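I got to the Budcombe toy library a little before four in the afternoon, which she had warned me was the worst possible time to come. "Everybody returns things after school," she said, already on her knees with a crate of plastic vegetables. "Talk to me while I sort. If I stop, I won't start again."

So that's how we did it - me on a kid-size stool, her on the carpet, both of us raising our voices over a toy cash register that somebody had left switched on. She has run the play food side of the library for 8 years (there's a puzzle side too, but she calls that "another country"), and she can tell a Zervas carrot from a Trandwood carrot with her eyes shut. I know because I tested her. She went through a whole handful and only hesitated once, over a parsnip.

I wanted to know how a grown woman ends up caring this much about pretend groceries.

"Oh, my own kids," she said. "They had the trains, they had the blocks, and what did they fight over? A bowl. One bowl! So I started watching what they did with it, and it was the same game for months. Put something in, carry it to me, I eat it, I say thank you. I must have eaten 301 invisible soups that winter."

That's pretty much the philosophy behind what she lends out now. The big boxed kitchens with the lights and the sizzling noises do go out, she told me, but they come back fast. The small kits stay out until she has to call people. When I asked what goes in a small kit she looked at me like I'd asked what goes in a sandwich.

"A dish and a piece of fruit. That's the starter. You'd be amazed how long a two-year-old can go on that." 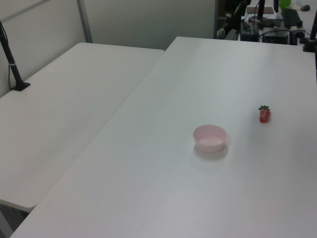 The strawberry is her favorite piece in the whole collection, and I got quite a speech about it. A banana is a banana, she said, and an orange could be a ball, so it ends up getting thrown. But a strawberry has that bumpy skin that little fingers want to pick at, and the leafy green top gives them something to grab. "And it's red. Put a red thing on a plain white table and tell me where your eye goes."

She feels nearly as strongly about bowls. They should be wide and shallow, in her opinion, so a child can see what's inside without tipping everything into their lap. She likes a pale color too - pink is fine, yellow is fine - and she can't stand the ones with cartoon faces at the bottom. "Then the game is about the face. I want the game to be about lunch."

We got interrupted here by a dad bringing back a tea set, minus one saucer. She waved him off very kindly, wrote something on a card and dropped it in a coffee can. The can holds the missing list. It had almost 100 cards in it when she last went through them, and she swears most of the pieces do come home in the end, usually when a family moves house and finally pulls out the couch.

I asked about washing, because I'm a parent and I can't help myself. Warm water and dish soap, a soft toothbrush for anything with bumps, then onto a towel overnight. She used to put the fruit through the dishwasher until a batch of Jornamholm pears came out looking "like they'd had a hard life." The pears are still in a drawer. She won't lend them and she won't throw them away, and she didn't seem to want to discuss it.

What would she buy if somebody handed her a pile of money? I was expecting a market stall, or one of those fancy ovens. She sat back on her heels and thought about it for a while, turning a plastic lemon over and over.

"More bowls," she said. "And a better lock for that cash register."

It was still beeping when I left. She'd found the battery door by then, but the screwdriver was out on loan with the workbench.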